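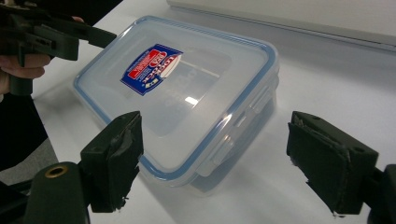
Stories > Short Fiction > Kitchen Tables

The Box with the Blue Rim

April
By Adesuwa Effiong

Salamatu had owned the box for eight days and had not yet put anything in it. It sat on the white table with its sticker still on the lid, mostly blue with a bit of red to one side, and every morning she moved it over to make room for her tea and every evening she moved it back again, as if it had a place there that she was only borrowing.

It was a perfectly good box. It was clear plastic, with flaps that snapped down at the sides and a thin line of pale blue running all the way around under the lid to keep the air out. Her father would have admired it. Garba Uzor had been a great admirer of lids. He had held, for most of his grown life, that you could tell everything you needed to know about a household by going to the cupboard and trying to match the tops to the bottoms, and he used to do this in other people's houses, while they were getting his coat, until her mother made him stop.

She had bought it for the recipes. That was the trouble. If she had bought it for rice or leftover stew it would have been full by suppertime and stained orange by the weekend, and she wouldn't have given it another thought. But she had stood in the store at Caltham, in the aisle with the dish racks and the funnels, and thought of the recipes in their paper bag on top of the refrigerator, right where the steam from the kettle drifted up to them, and she had put the box in her basket before she could talk herself out of it.

There were seventy recipes, or that was what he always claimed. They were written on whatever had been closest to his hand: the backs of envelopes, a page out of a school exercise book (hers, with half a map of a river on the other side), the blank ends of electric bills, and one paper plate that had been folded in half and was probably going to be a problem. He had never used a recipe in his life, as far as she ever saw. He wrote them down after he had cooked the thing, standing at the counter with his apron still on, and then he never looked at them again.

At twenty past four the doorbell rang and it was Oluwatosin from downstairs, with a dish towel over her shoulder and a bunch of green onions she said she had bought by mistake.

"You can't buy green onions by mistake," said Salamatu.

"I thought we were out and we weren't. Can I come in or am I handing these over like a parcel?"

She came in, and put the onions in a glass of water by the sink, and sat down at the table in the chair that had been his, which she had always done, even when he was alive and wanted it. She looked at the box.

"You've still got the sticker on."

"I haven't started using it."

"It'll never come off if you leave it. They bake on." Oluwatosin pulled the box toward her and began to work at one corner with her thumbnail, and Salamatu was surprised at how sharply she wanted to tell her to leave it alone. She went and filled the kettle instead. Behind her she could hear the little scratching noise going on and on, and then stopping.

"No," said Oluwatosin. "That's on there for the duration. You want warm oil on that, and then you leave it overnight. What's it for, anyway?"

So Salamatu got the paper bag down and told her, and it took a good deal longer than it should have, since she kept going back to put in things she had left out. She told her about the winter he was laid off from Jarnix and made bread every day for thirty-seven days, and none of it rose properly until the very last loaf, and how he left that one on the windowsill so people going by would see it. She told her about the time he drove to Shiferaw and back for a particular kind of pepper and then forgot the pepper in the car until summer. Oluwatosin had heard the bread one before, and let her tell it anyway, and asked what kind of flour.

Then they tipped the bag out onto the table.

It's a strange thing to see a person's handwriting all at once. On one envelope it looked like him, and on two it looked like him in a hurry, but all of them together, sliding over each other and off toward the sugar bowl, looked like a great many people who were all shouting in the same voice. Salamatu picked up the nearest. It said *okra, the good way* and then a list of five things, and then *not too long*.

"Not too long for what?" said Oluwatosin.

"He doesn't say."

"Is there a heat?"

"There's never a heat." She turned it over. On the back was a shopping list in her mother's hand, soap and matches and thread, with the thread crossed out. She read that side twice. Then she laid it down on the table, mother's side up, and reached for another.

They went through them slowly. Oluwatosin read out the ones she could make out and Salamatu read the ones she couldn't, because she had grown up with those sevens and those strange looping g's. Some were hardly recipes at all. One just said *more ginger than you think*. One said *Gaëtan's mother's soup, do not tell Gaëtan*, and this made them both laugh until Oluwatosin had to use the dish towel on her eyes, for Gaëtan Marty had come to the house for years and praised that soup every single time, and said it reminded him of something and he couldn't think what.

"You should send him that one," said Oluwatosin.

"It says not to."

"It doesn't say for how long."

By the time the tea was cold they had got to forty, and the light had moved off the table and onto the floor. Salamatu thought they might have gone wrong somewhere and counted a few of them twice, but she didn't want to begin again. She tapped the edges straight as well as she could. She drew the box over, and unsnapped it, and it made such a brisk, sensible sound that she stood for a moment with her hand on the lid.

"He'd have done that all afternoon," she said. "Open and shut. He'd have driven us up the wall."

"Go on, then," said Oluwatosin.

So she did it again, just to hear it, and then she put the forty in. The paper plate would not go flat, and had to be stood on its edge along the side. The okra she kept out. There was a bag of it in the freezer, and there were five things on the list, and she had four of them, and somebody had just brought up the green onions.

"How long is not too long?" Oluwatosin asked, getting up to find the pan.

"We'll stand there and look at it," said Salamatu, and went to turn on the stove.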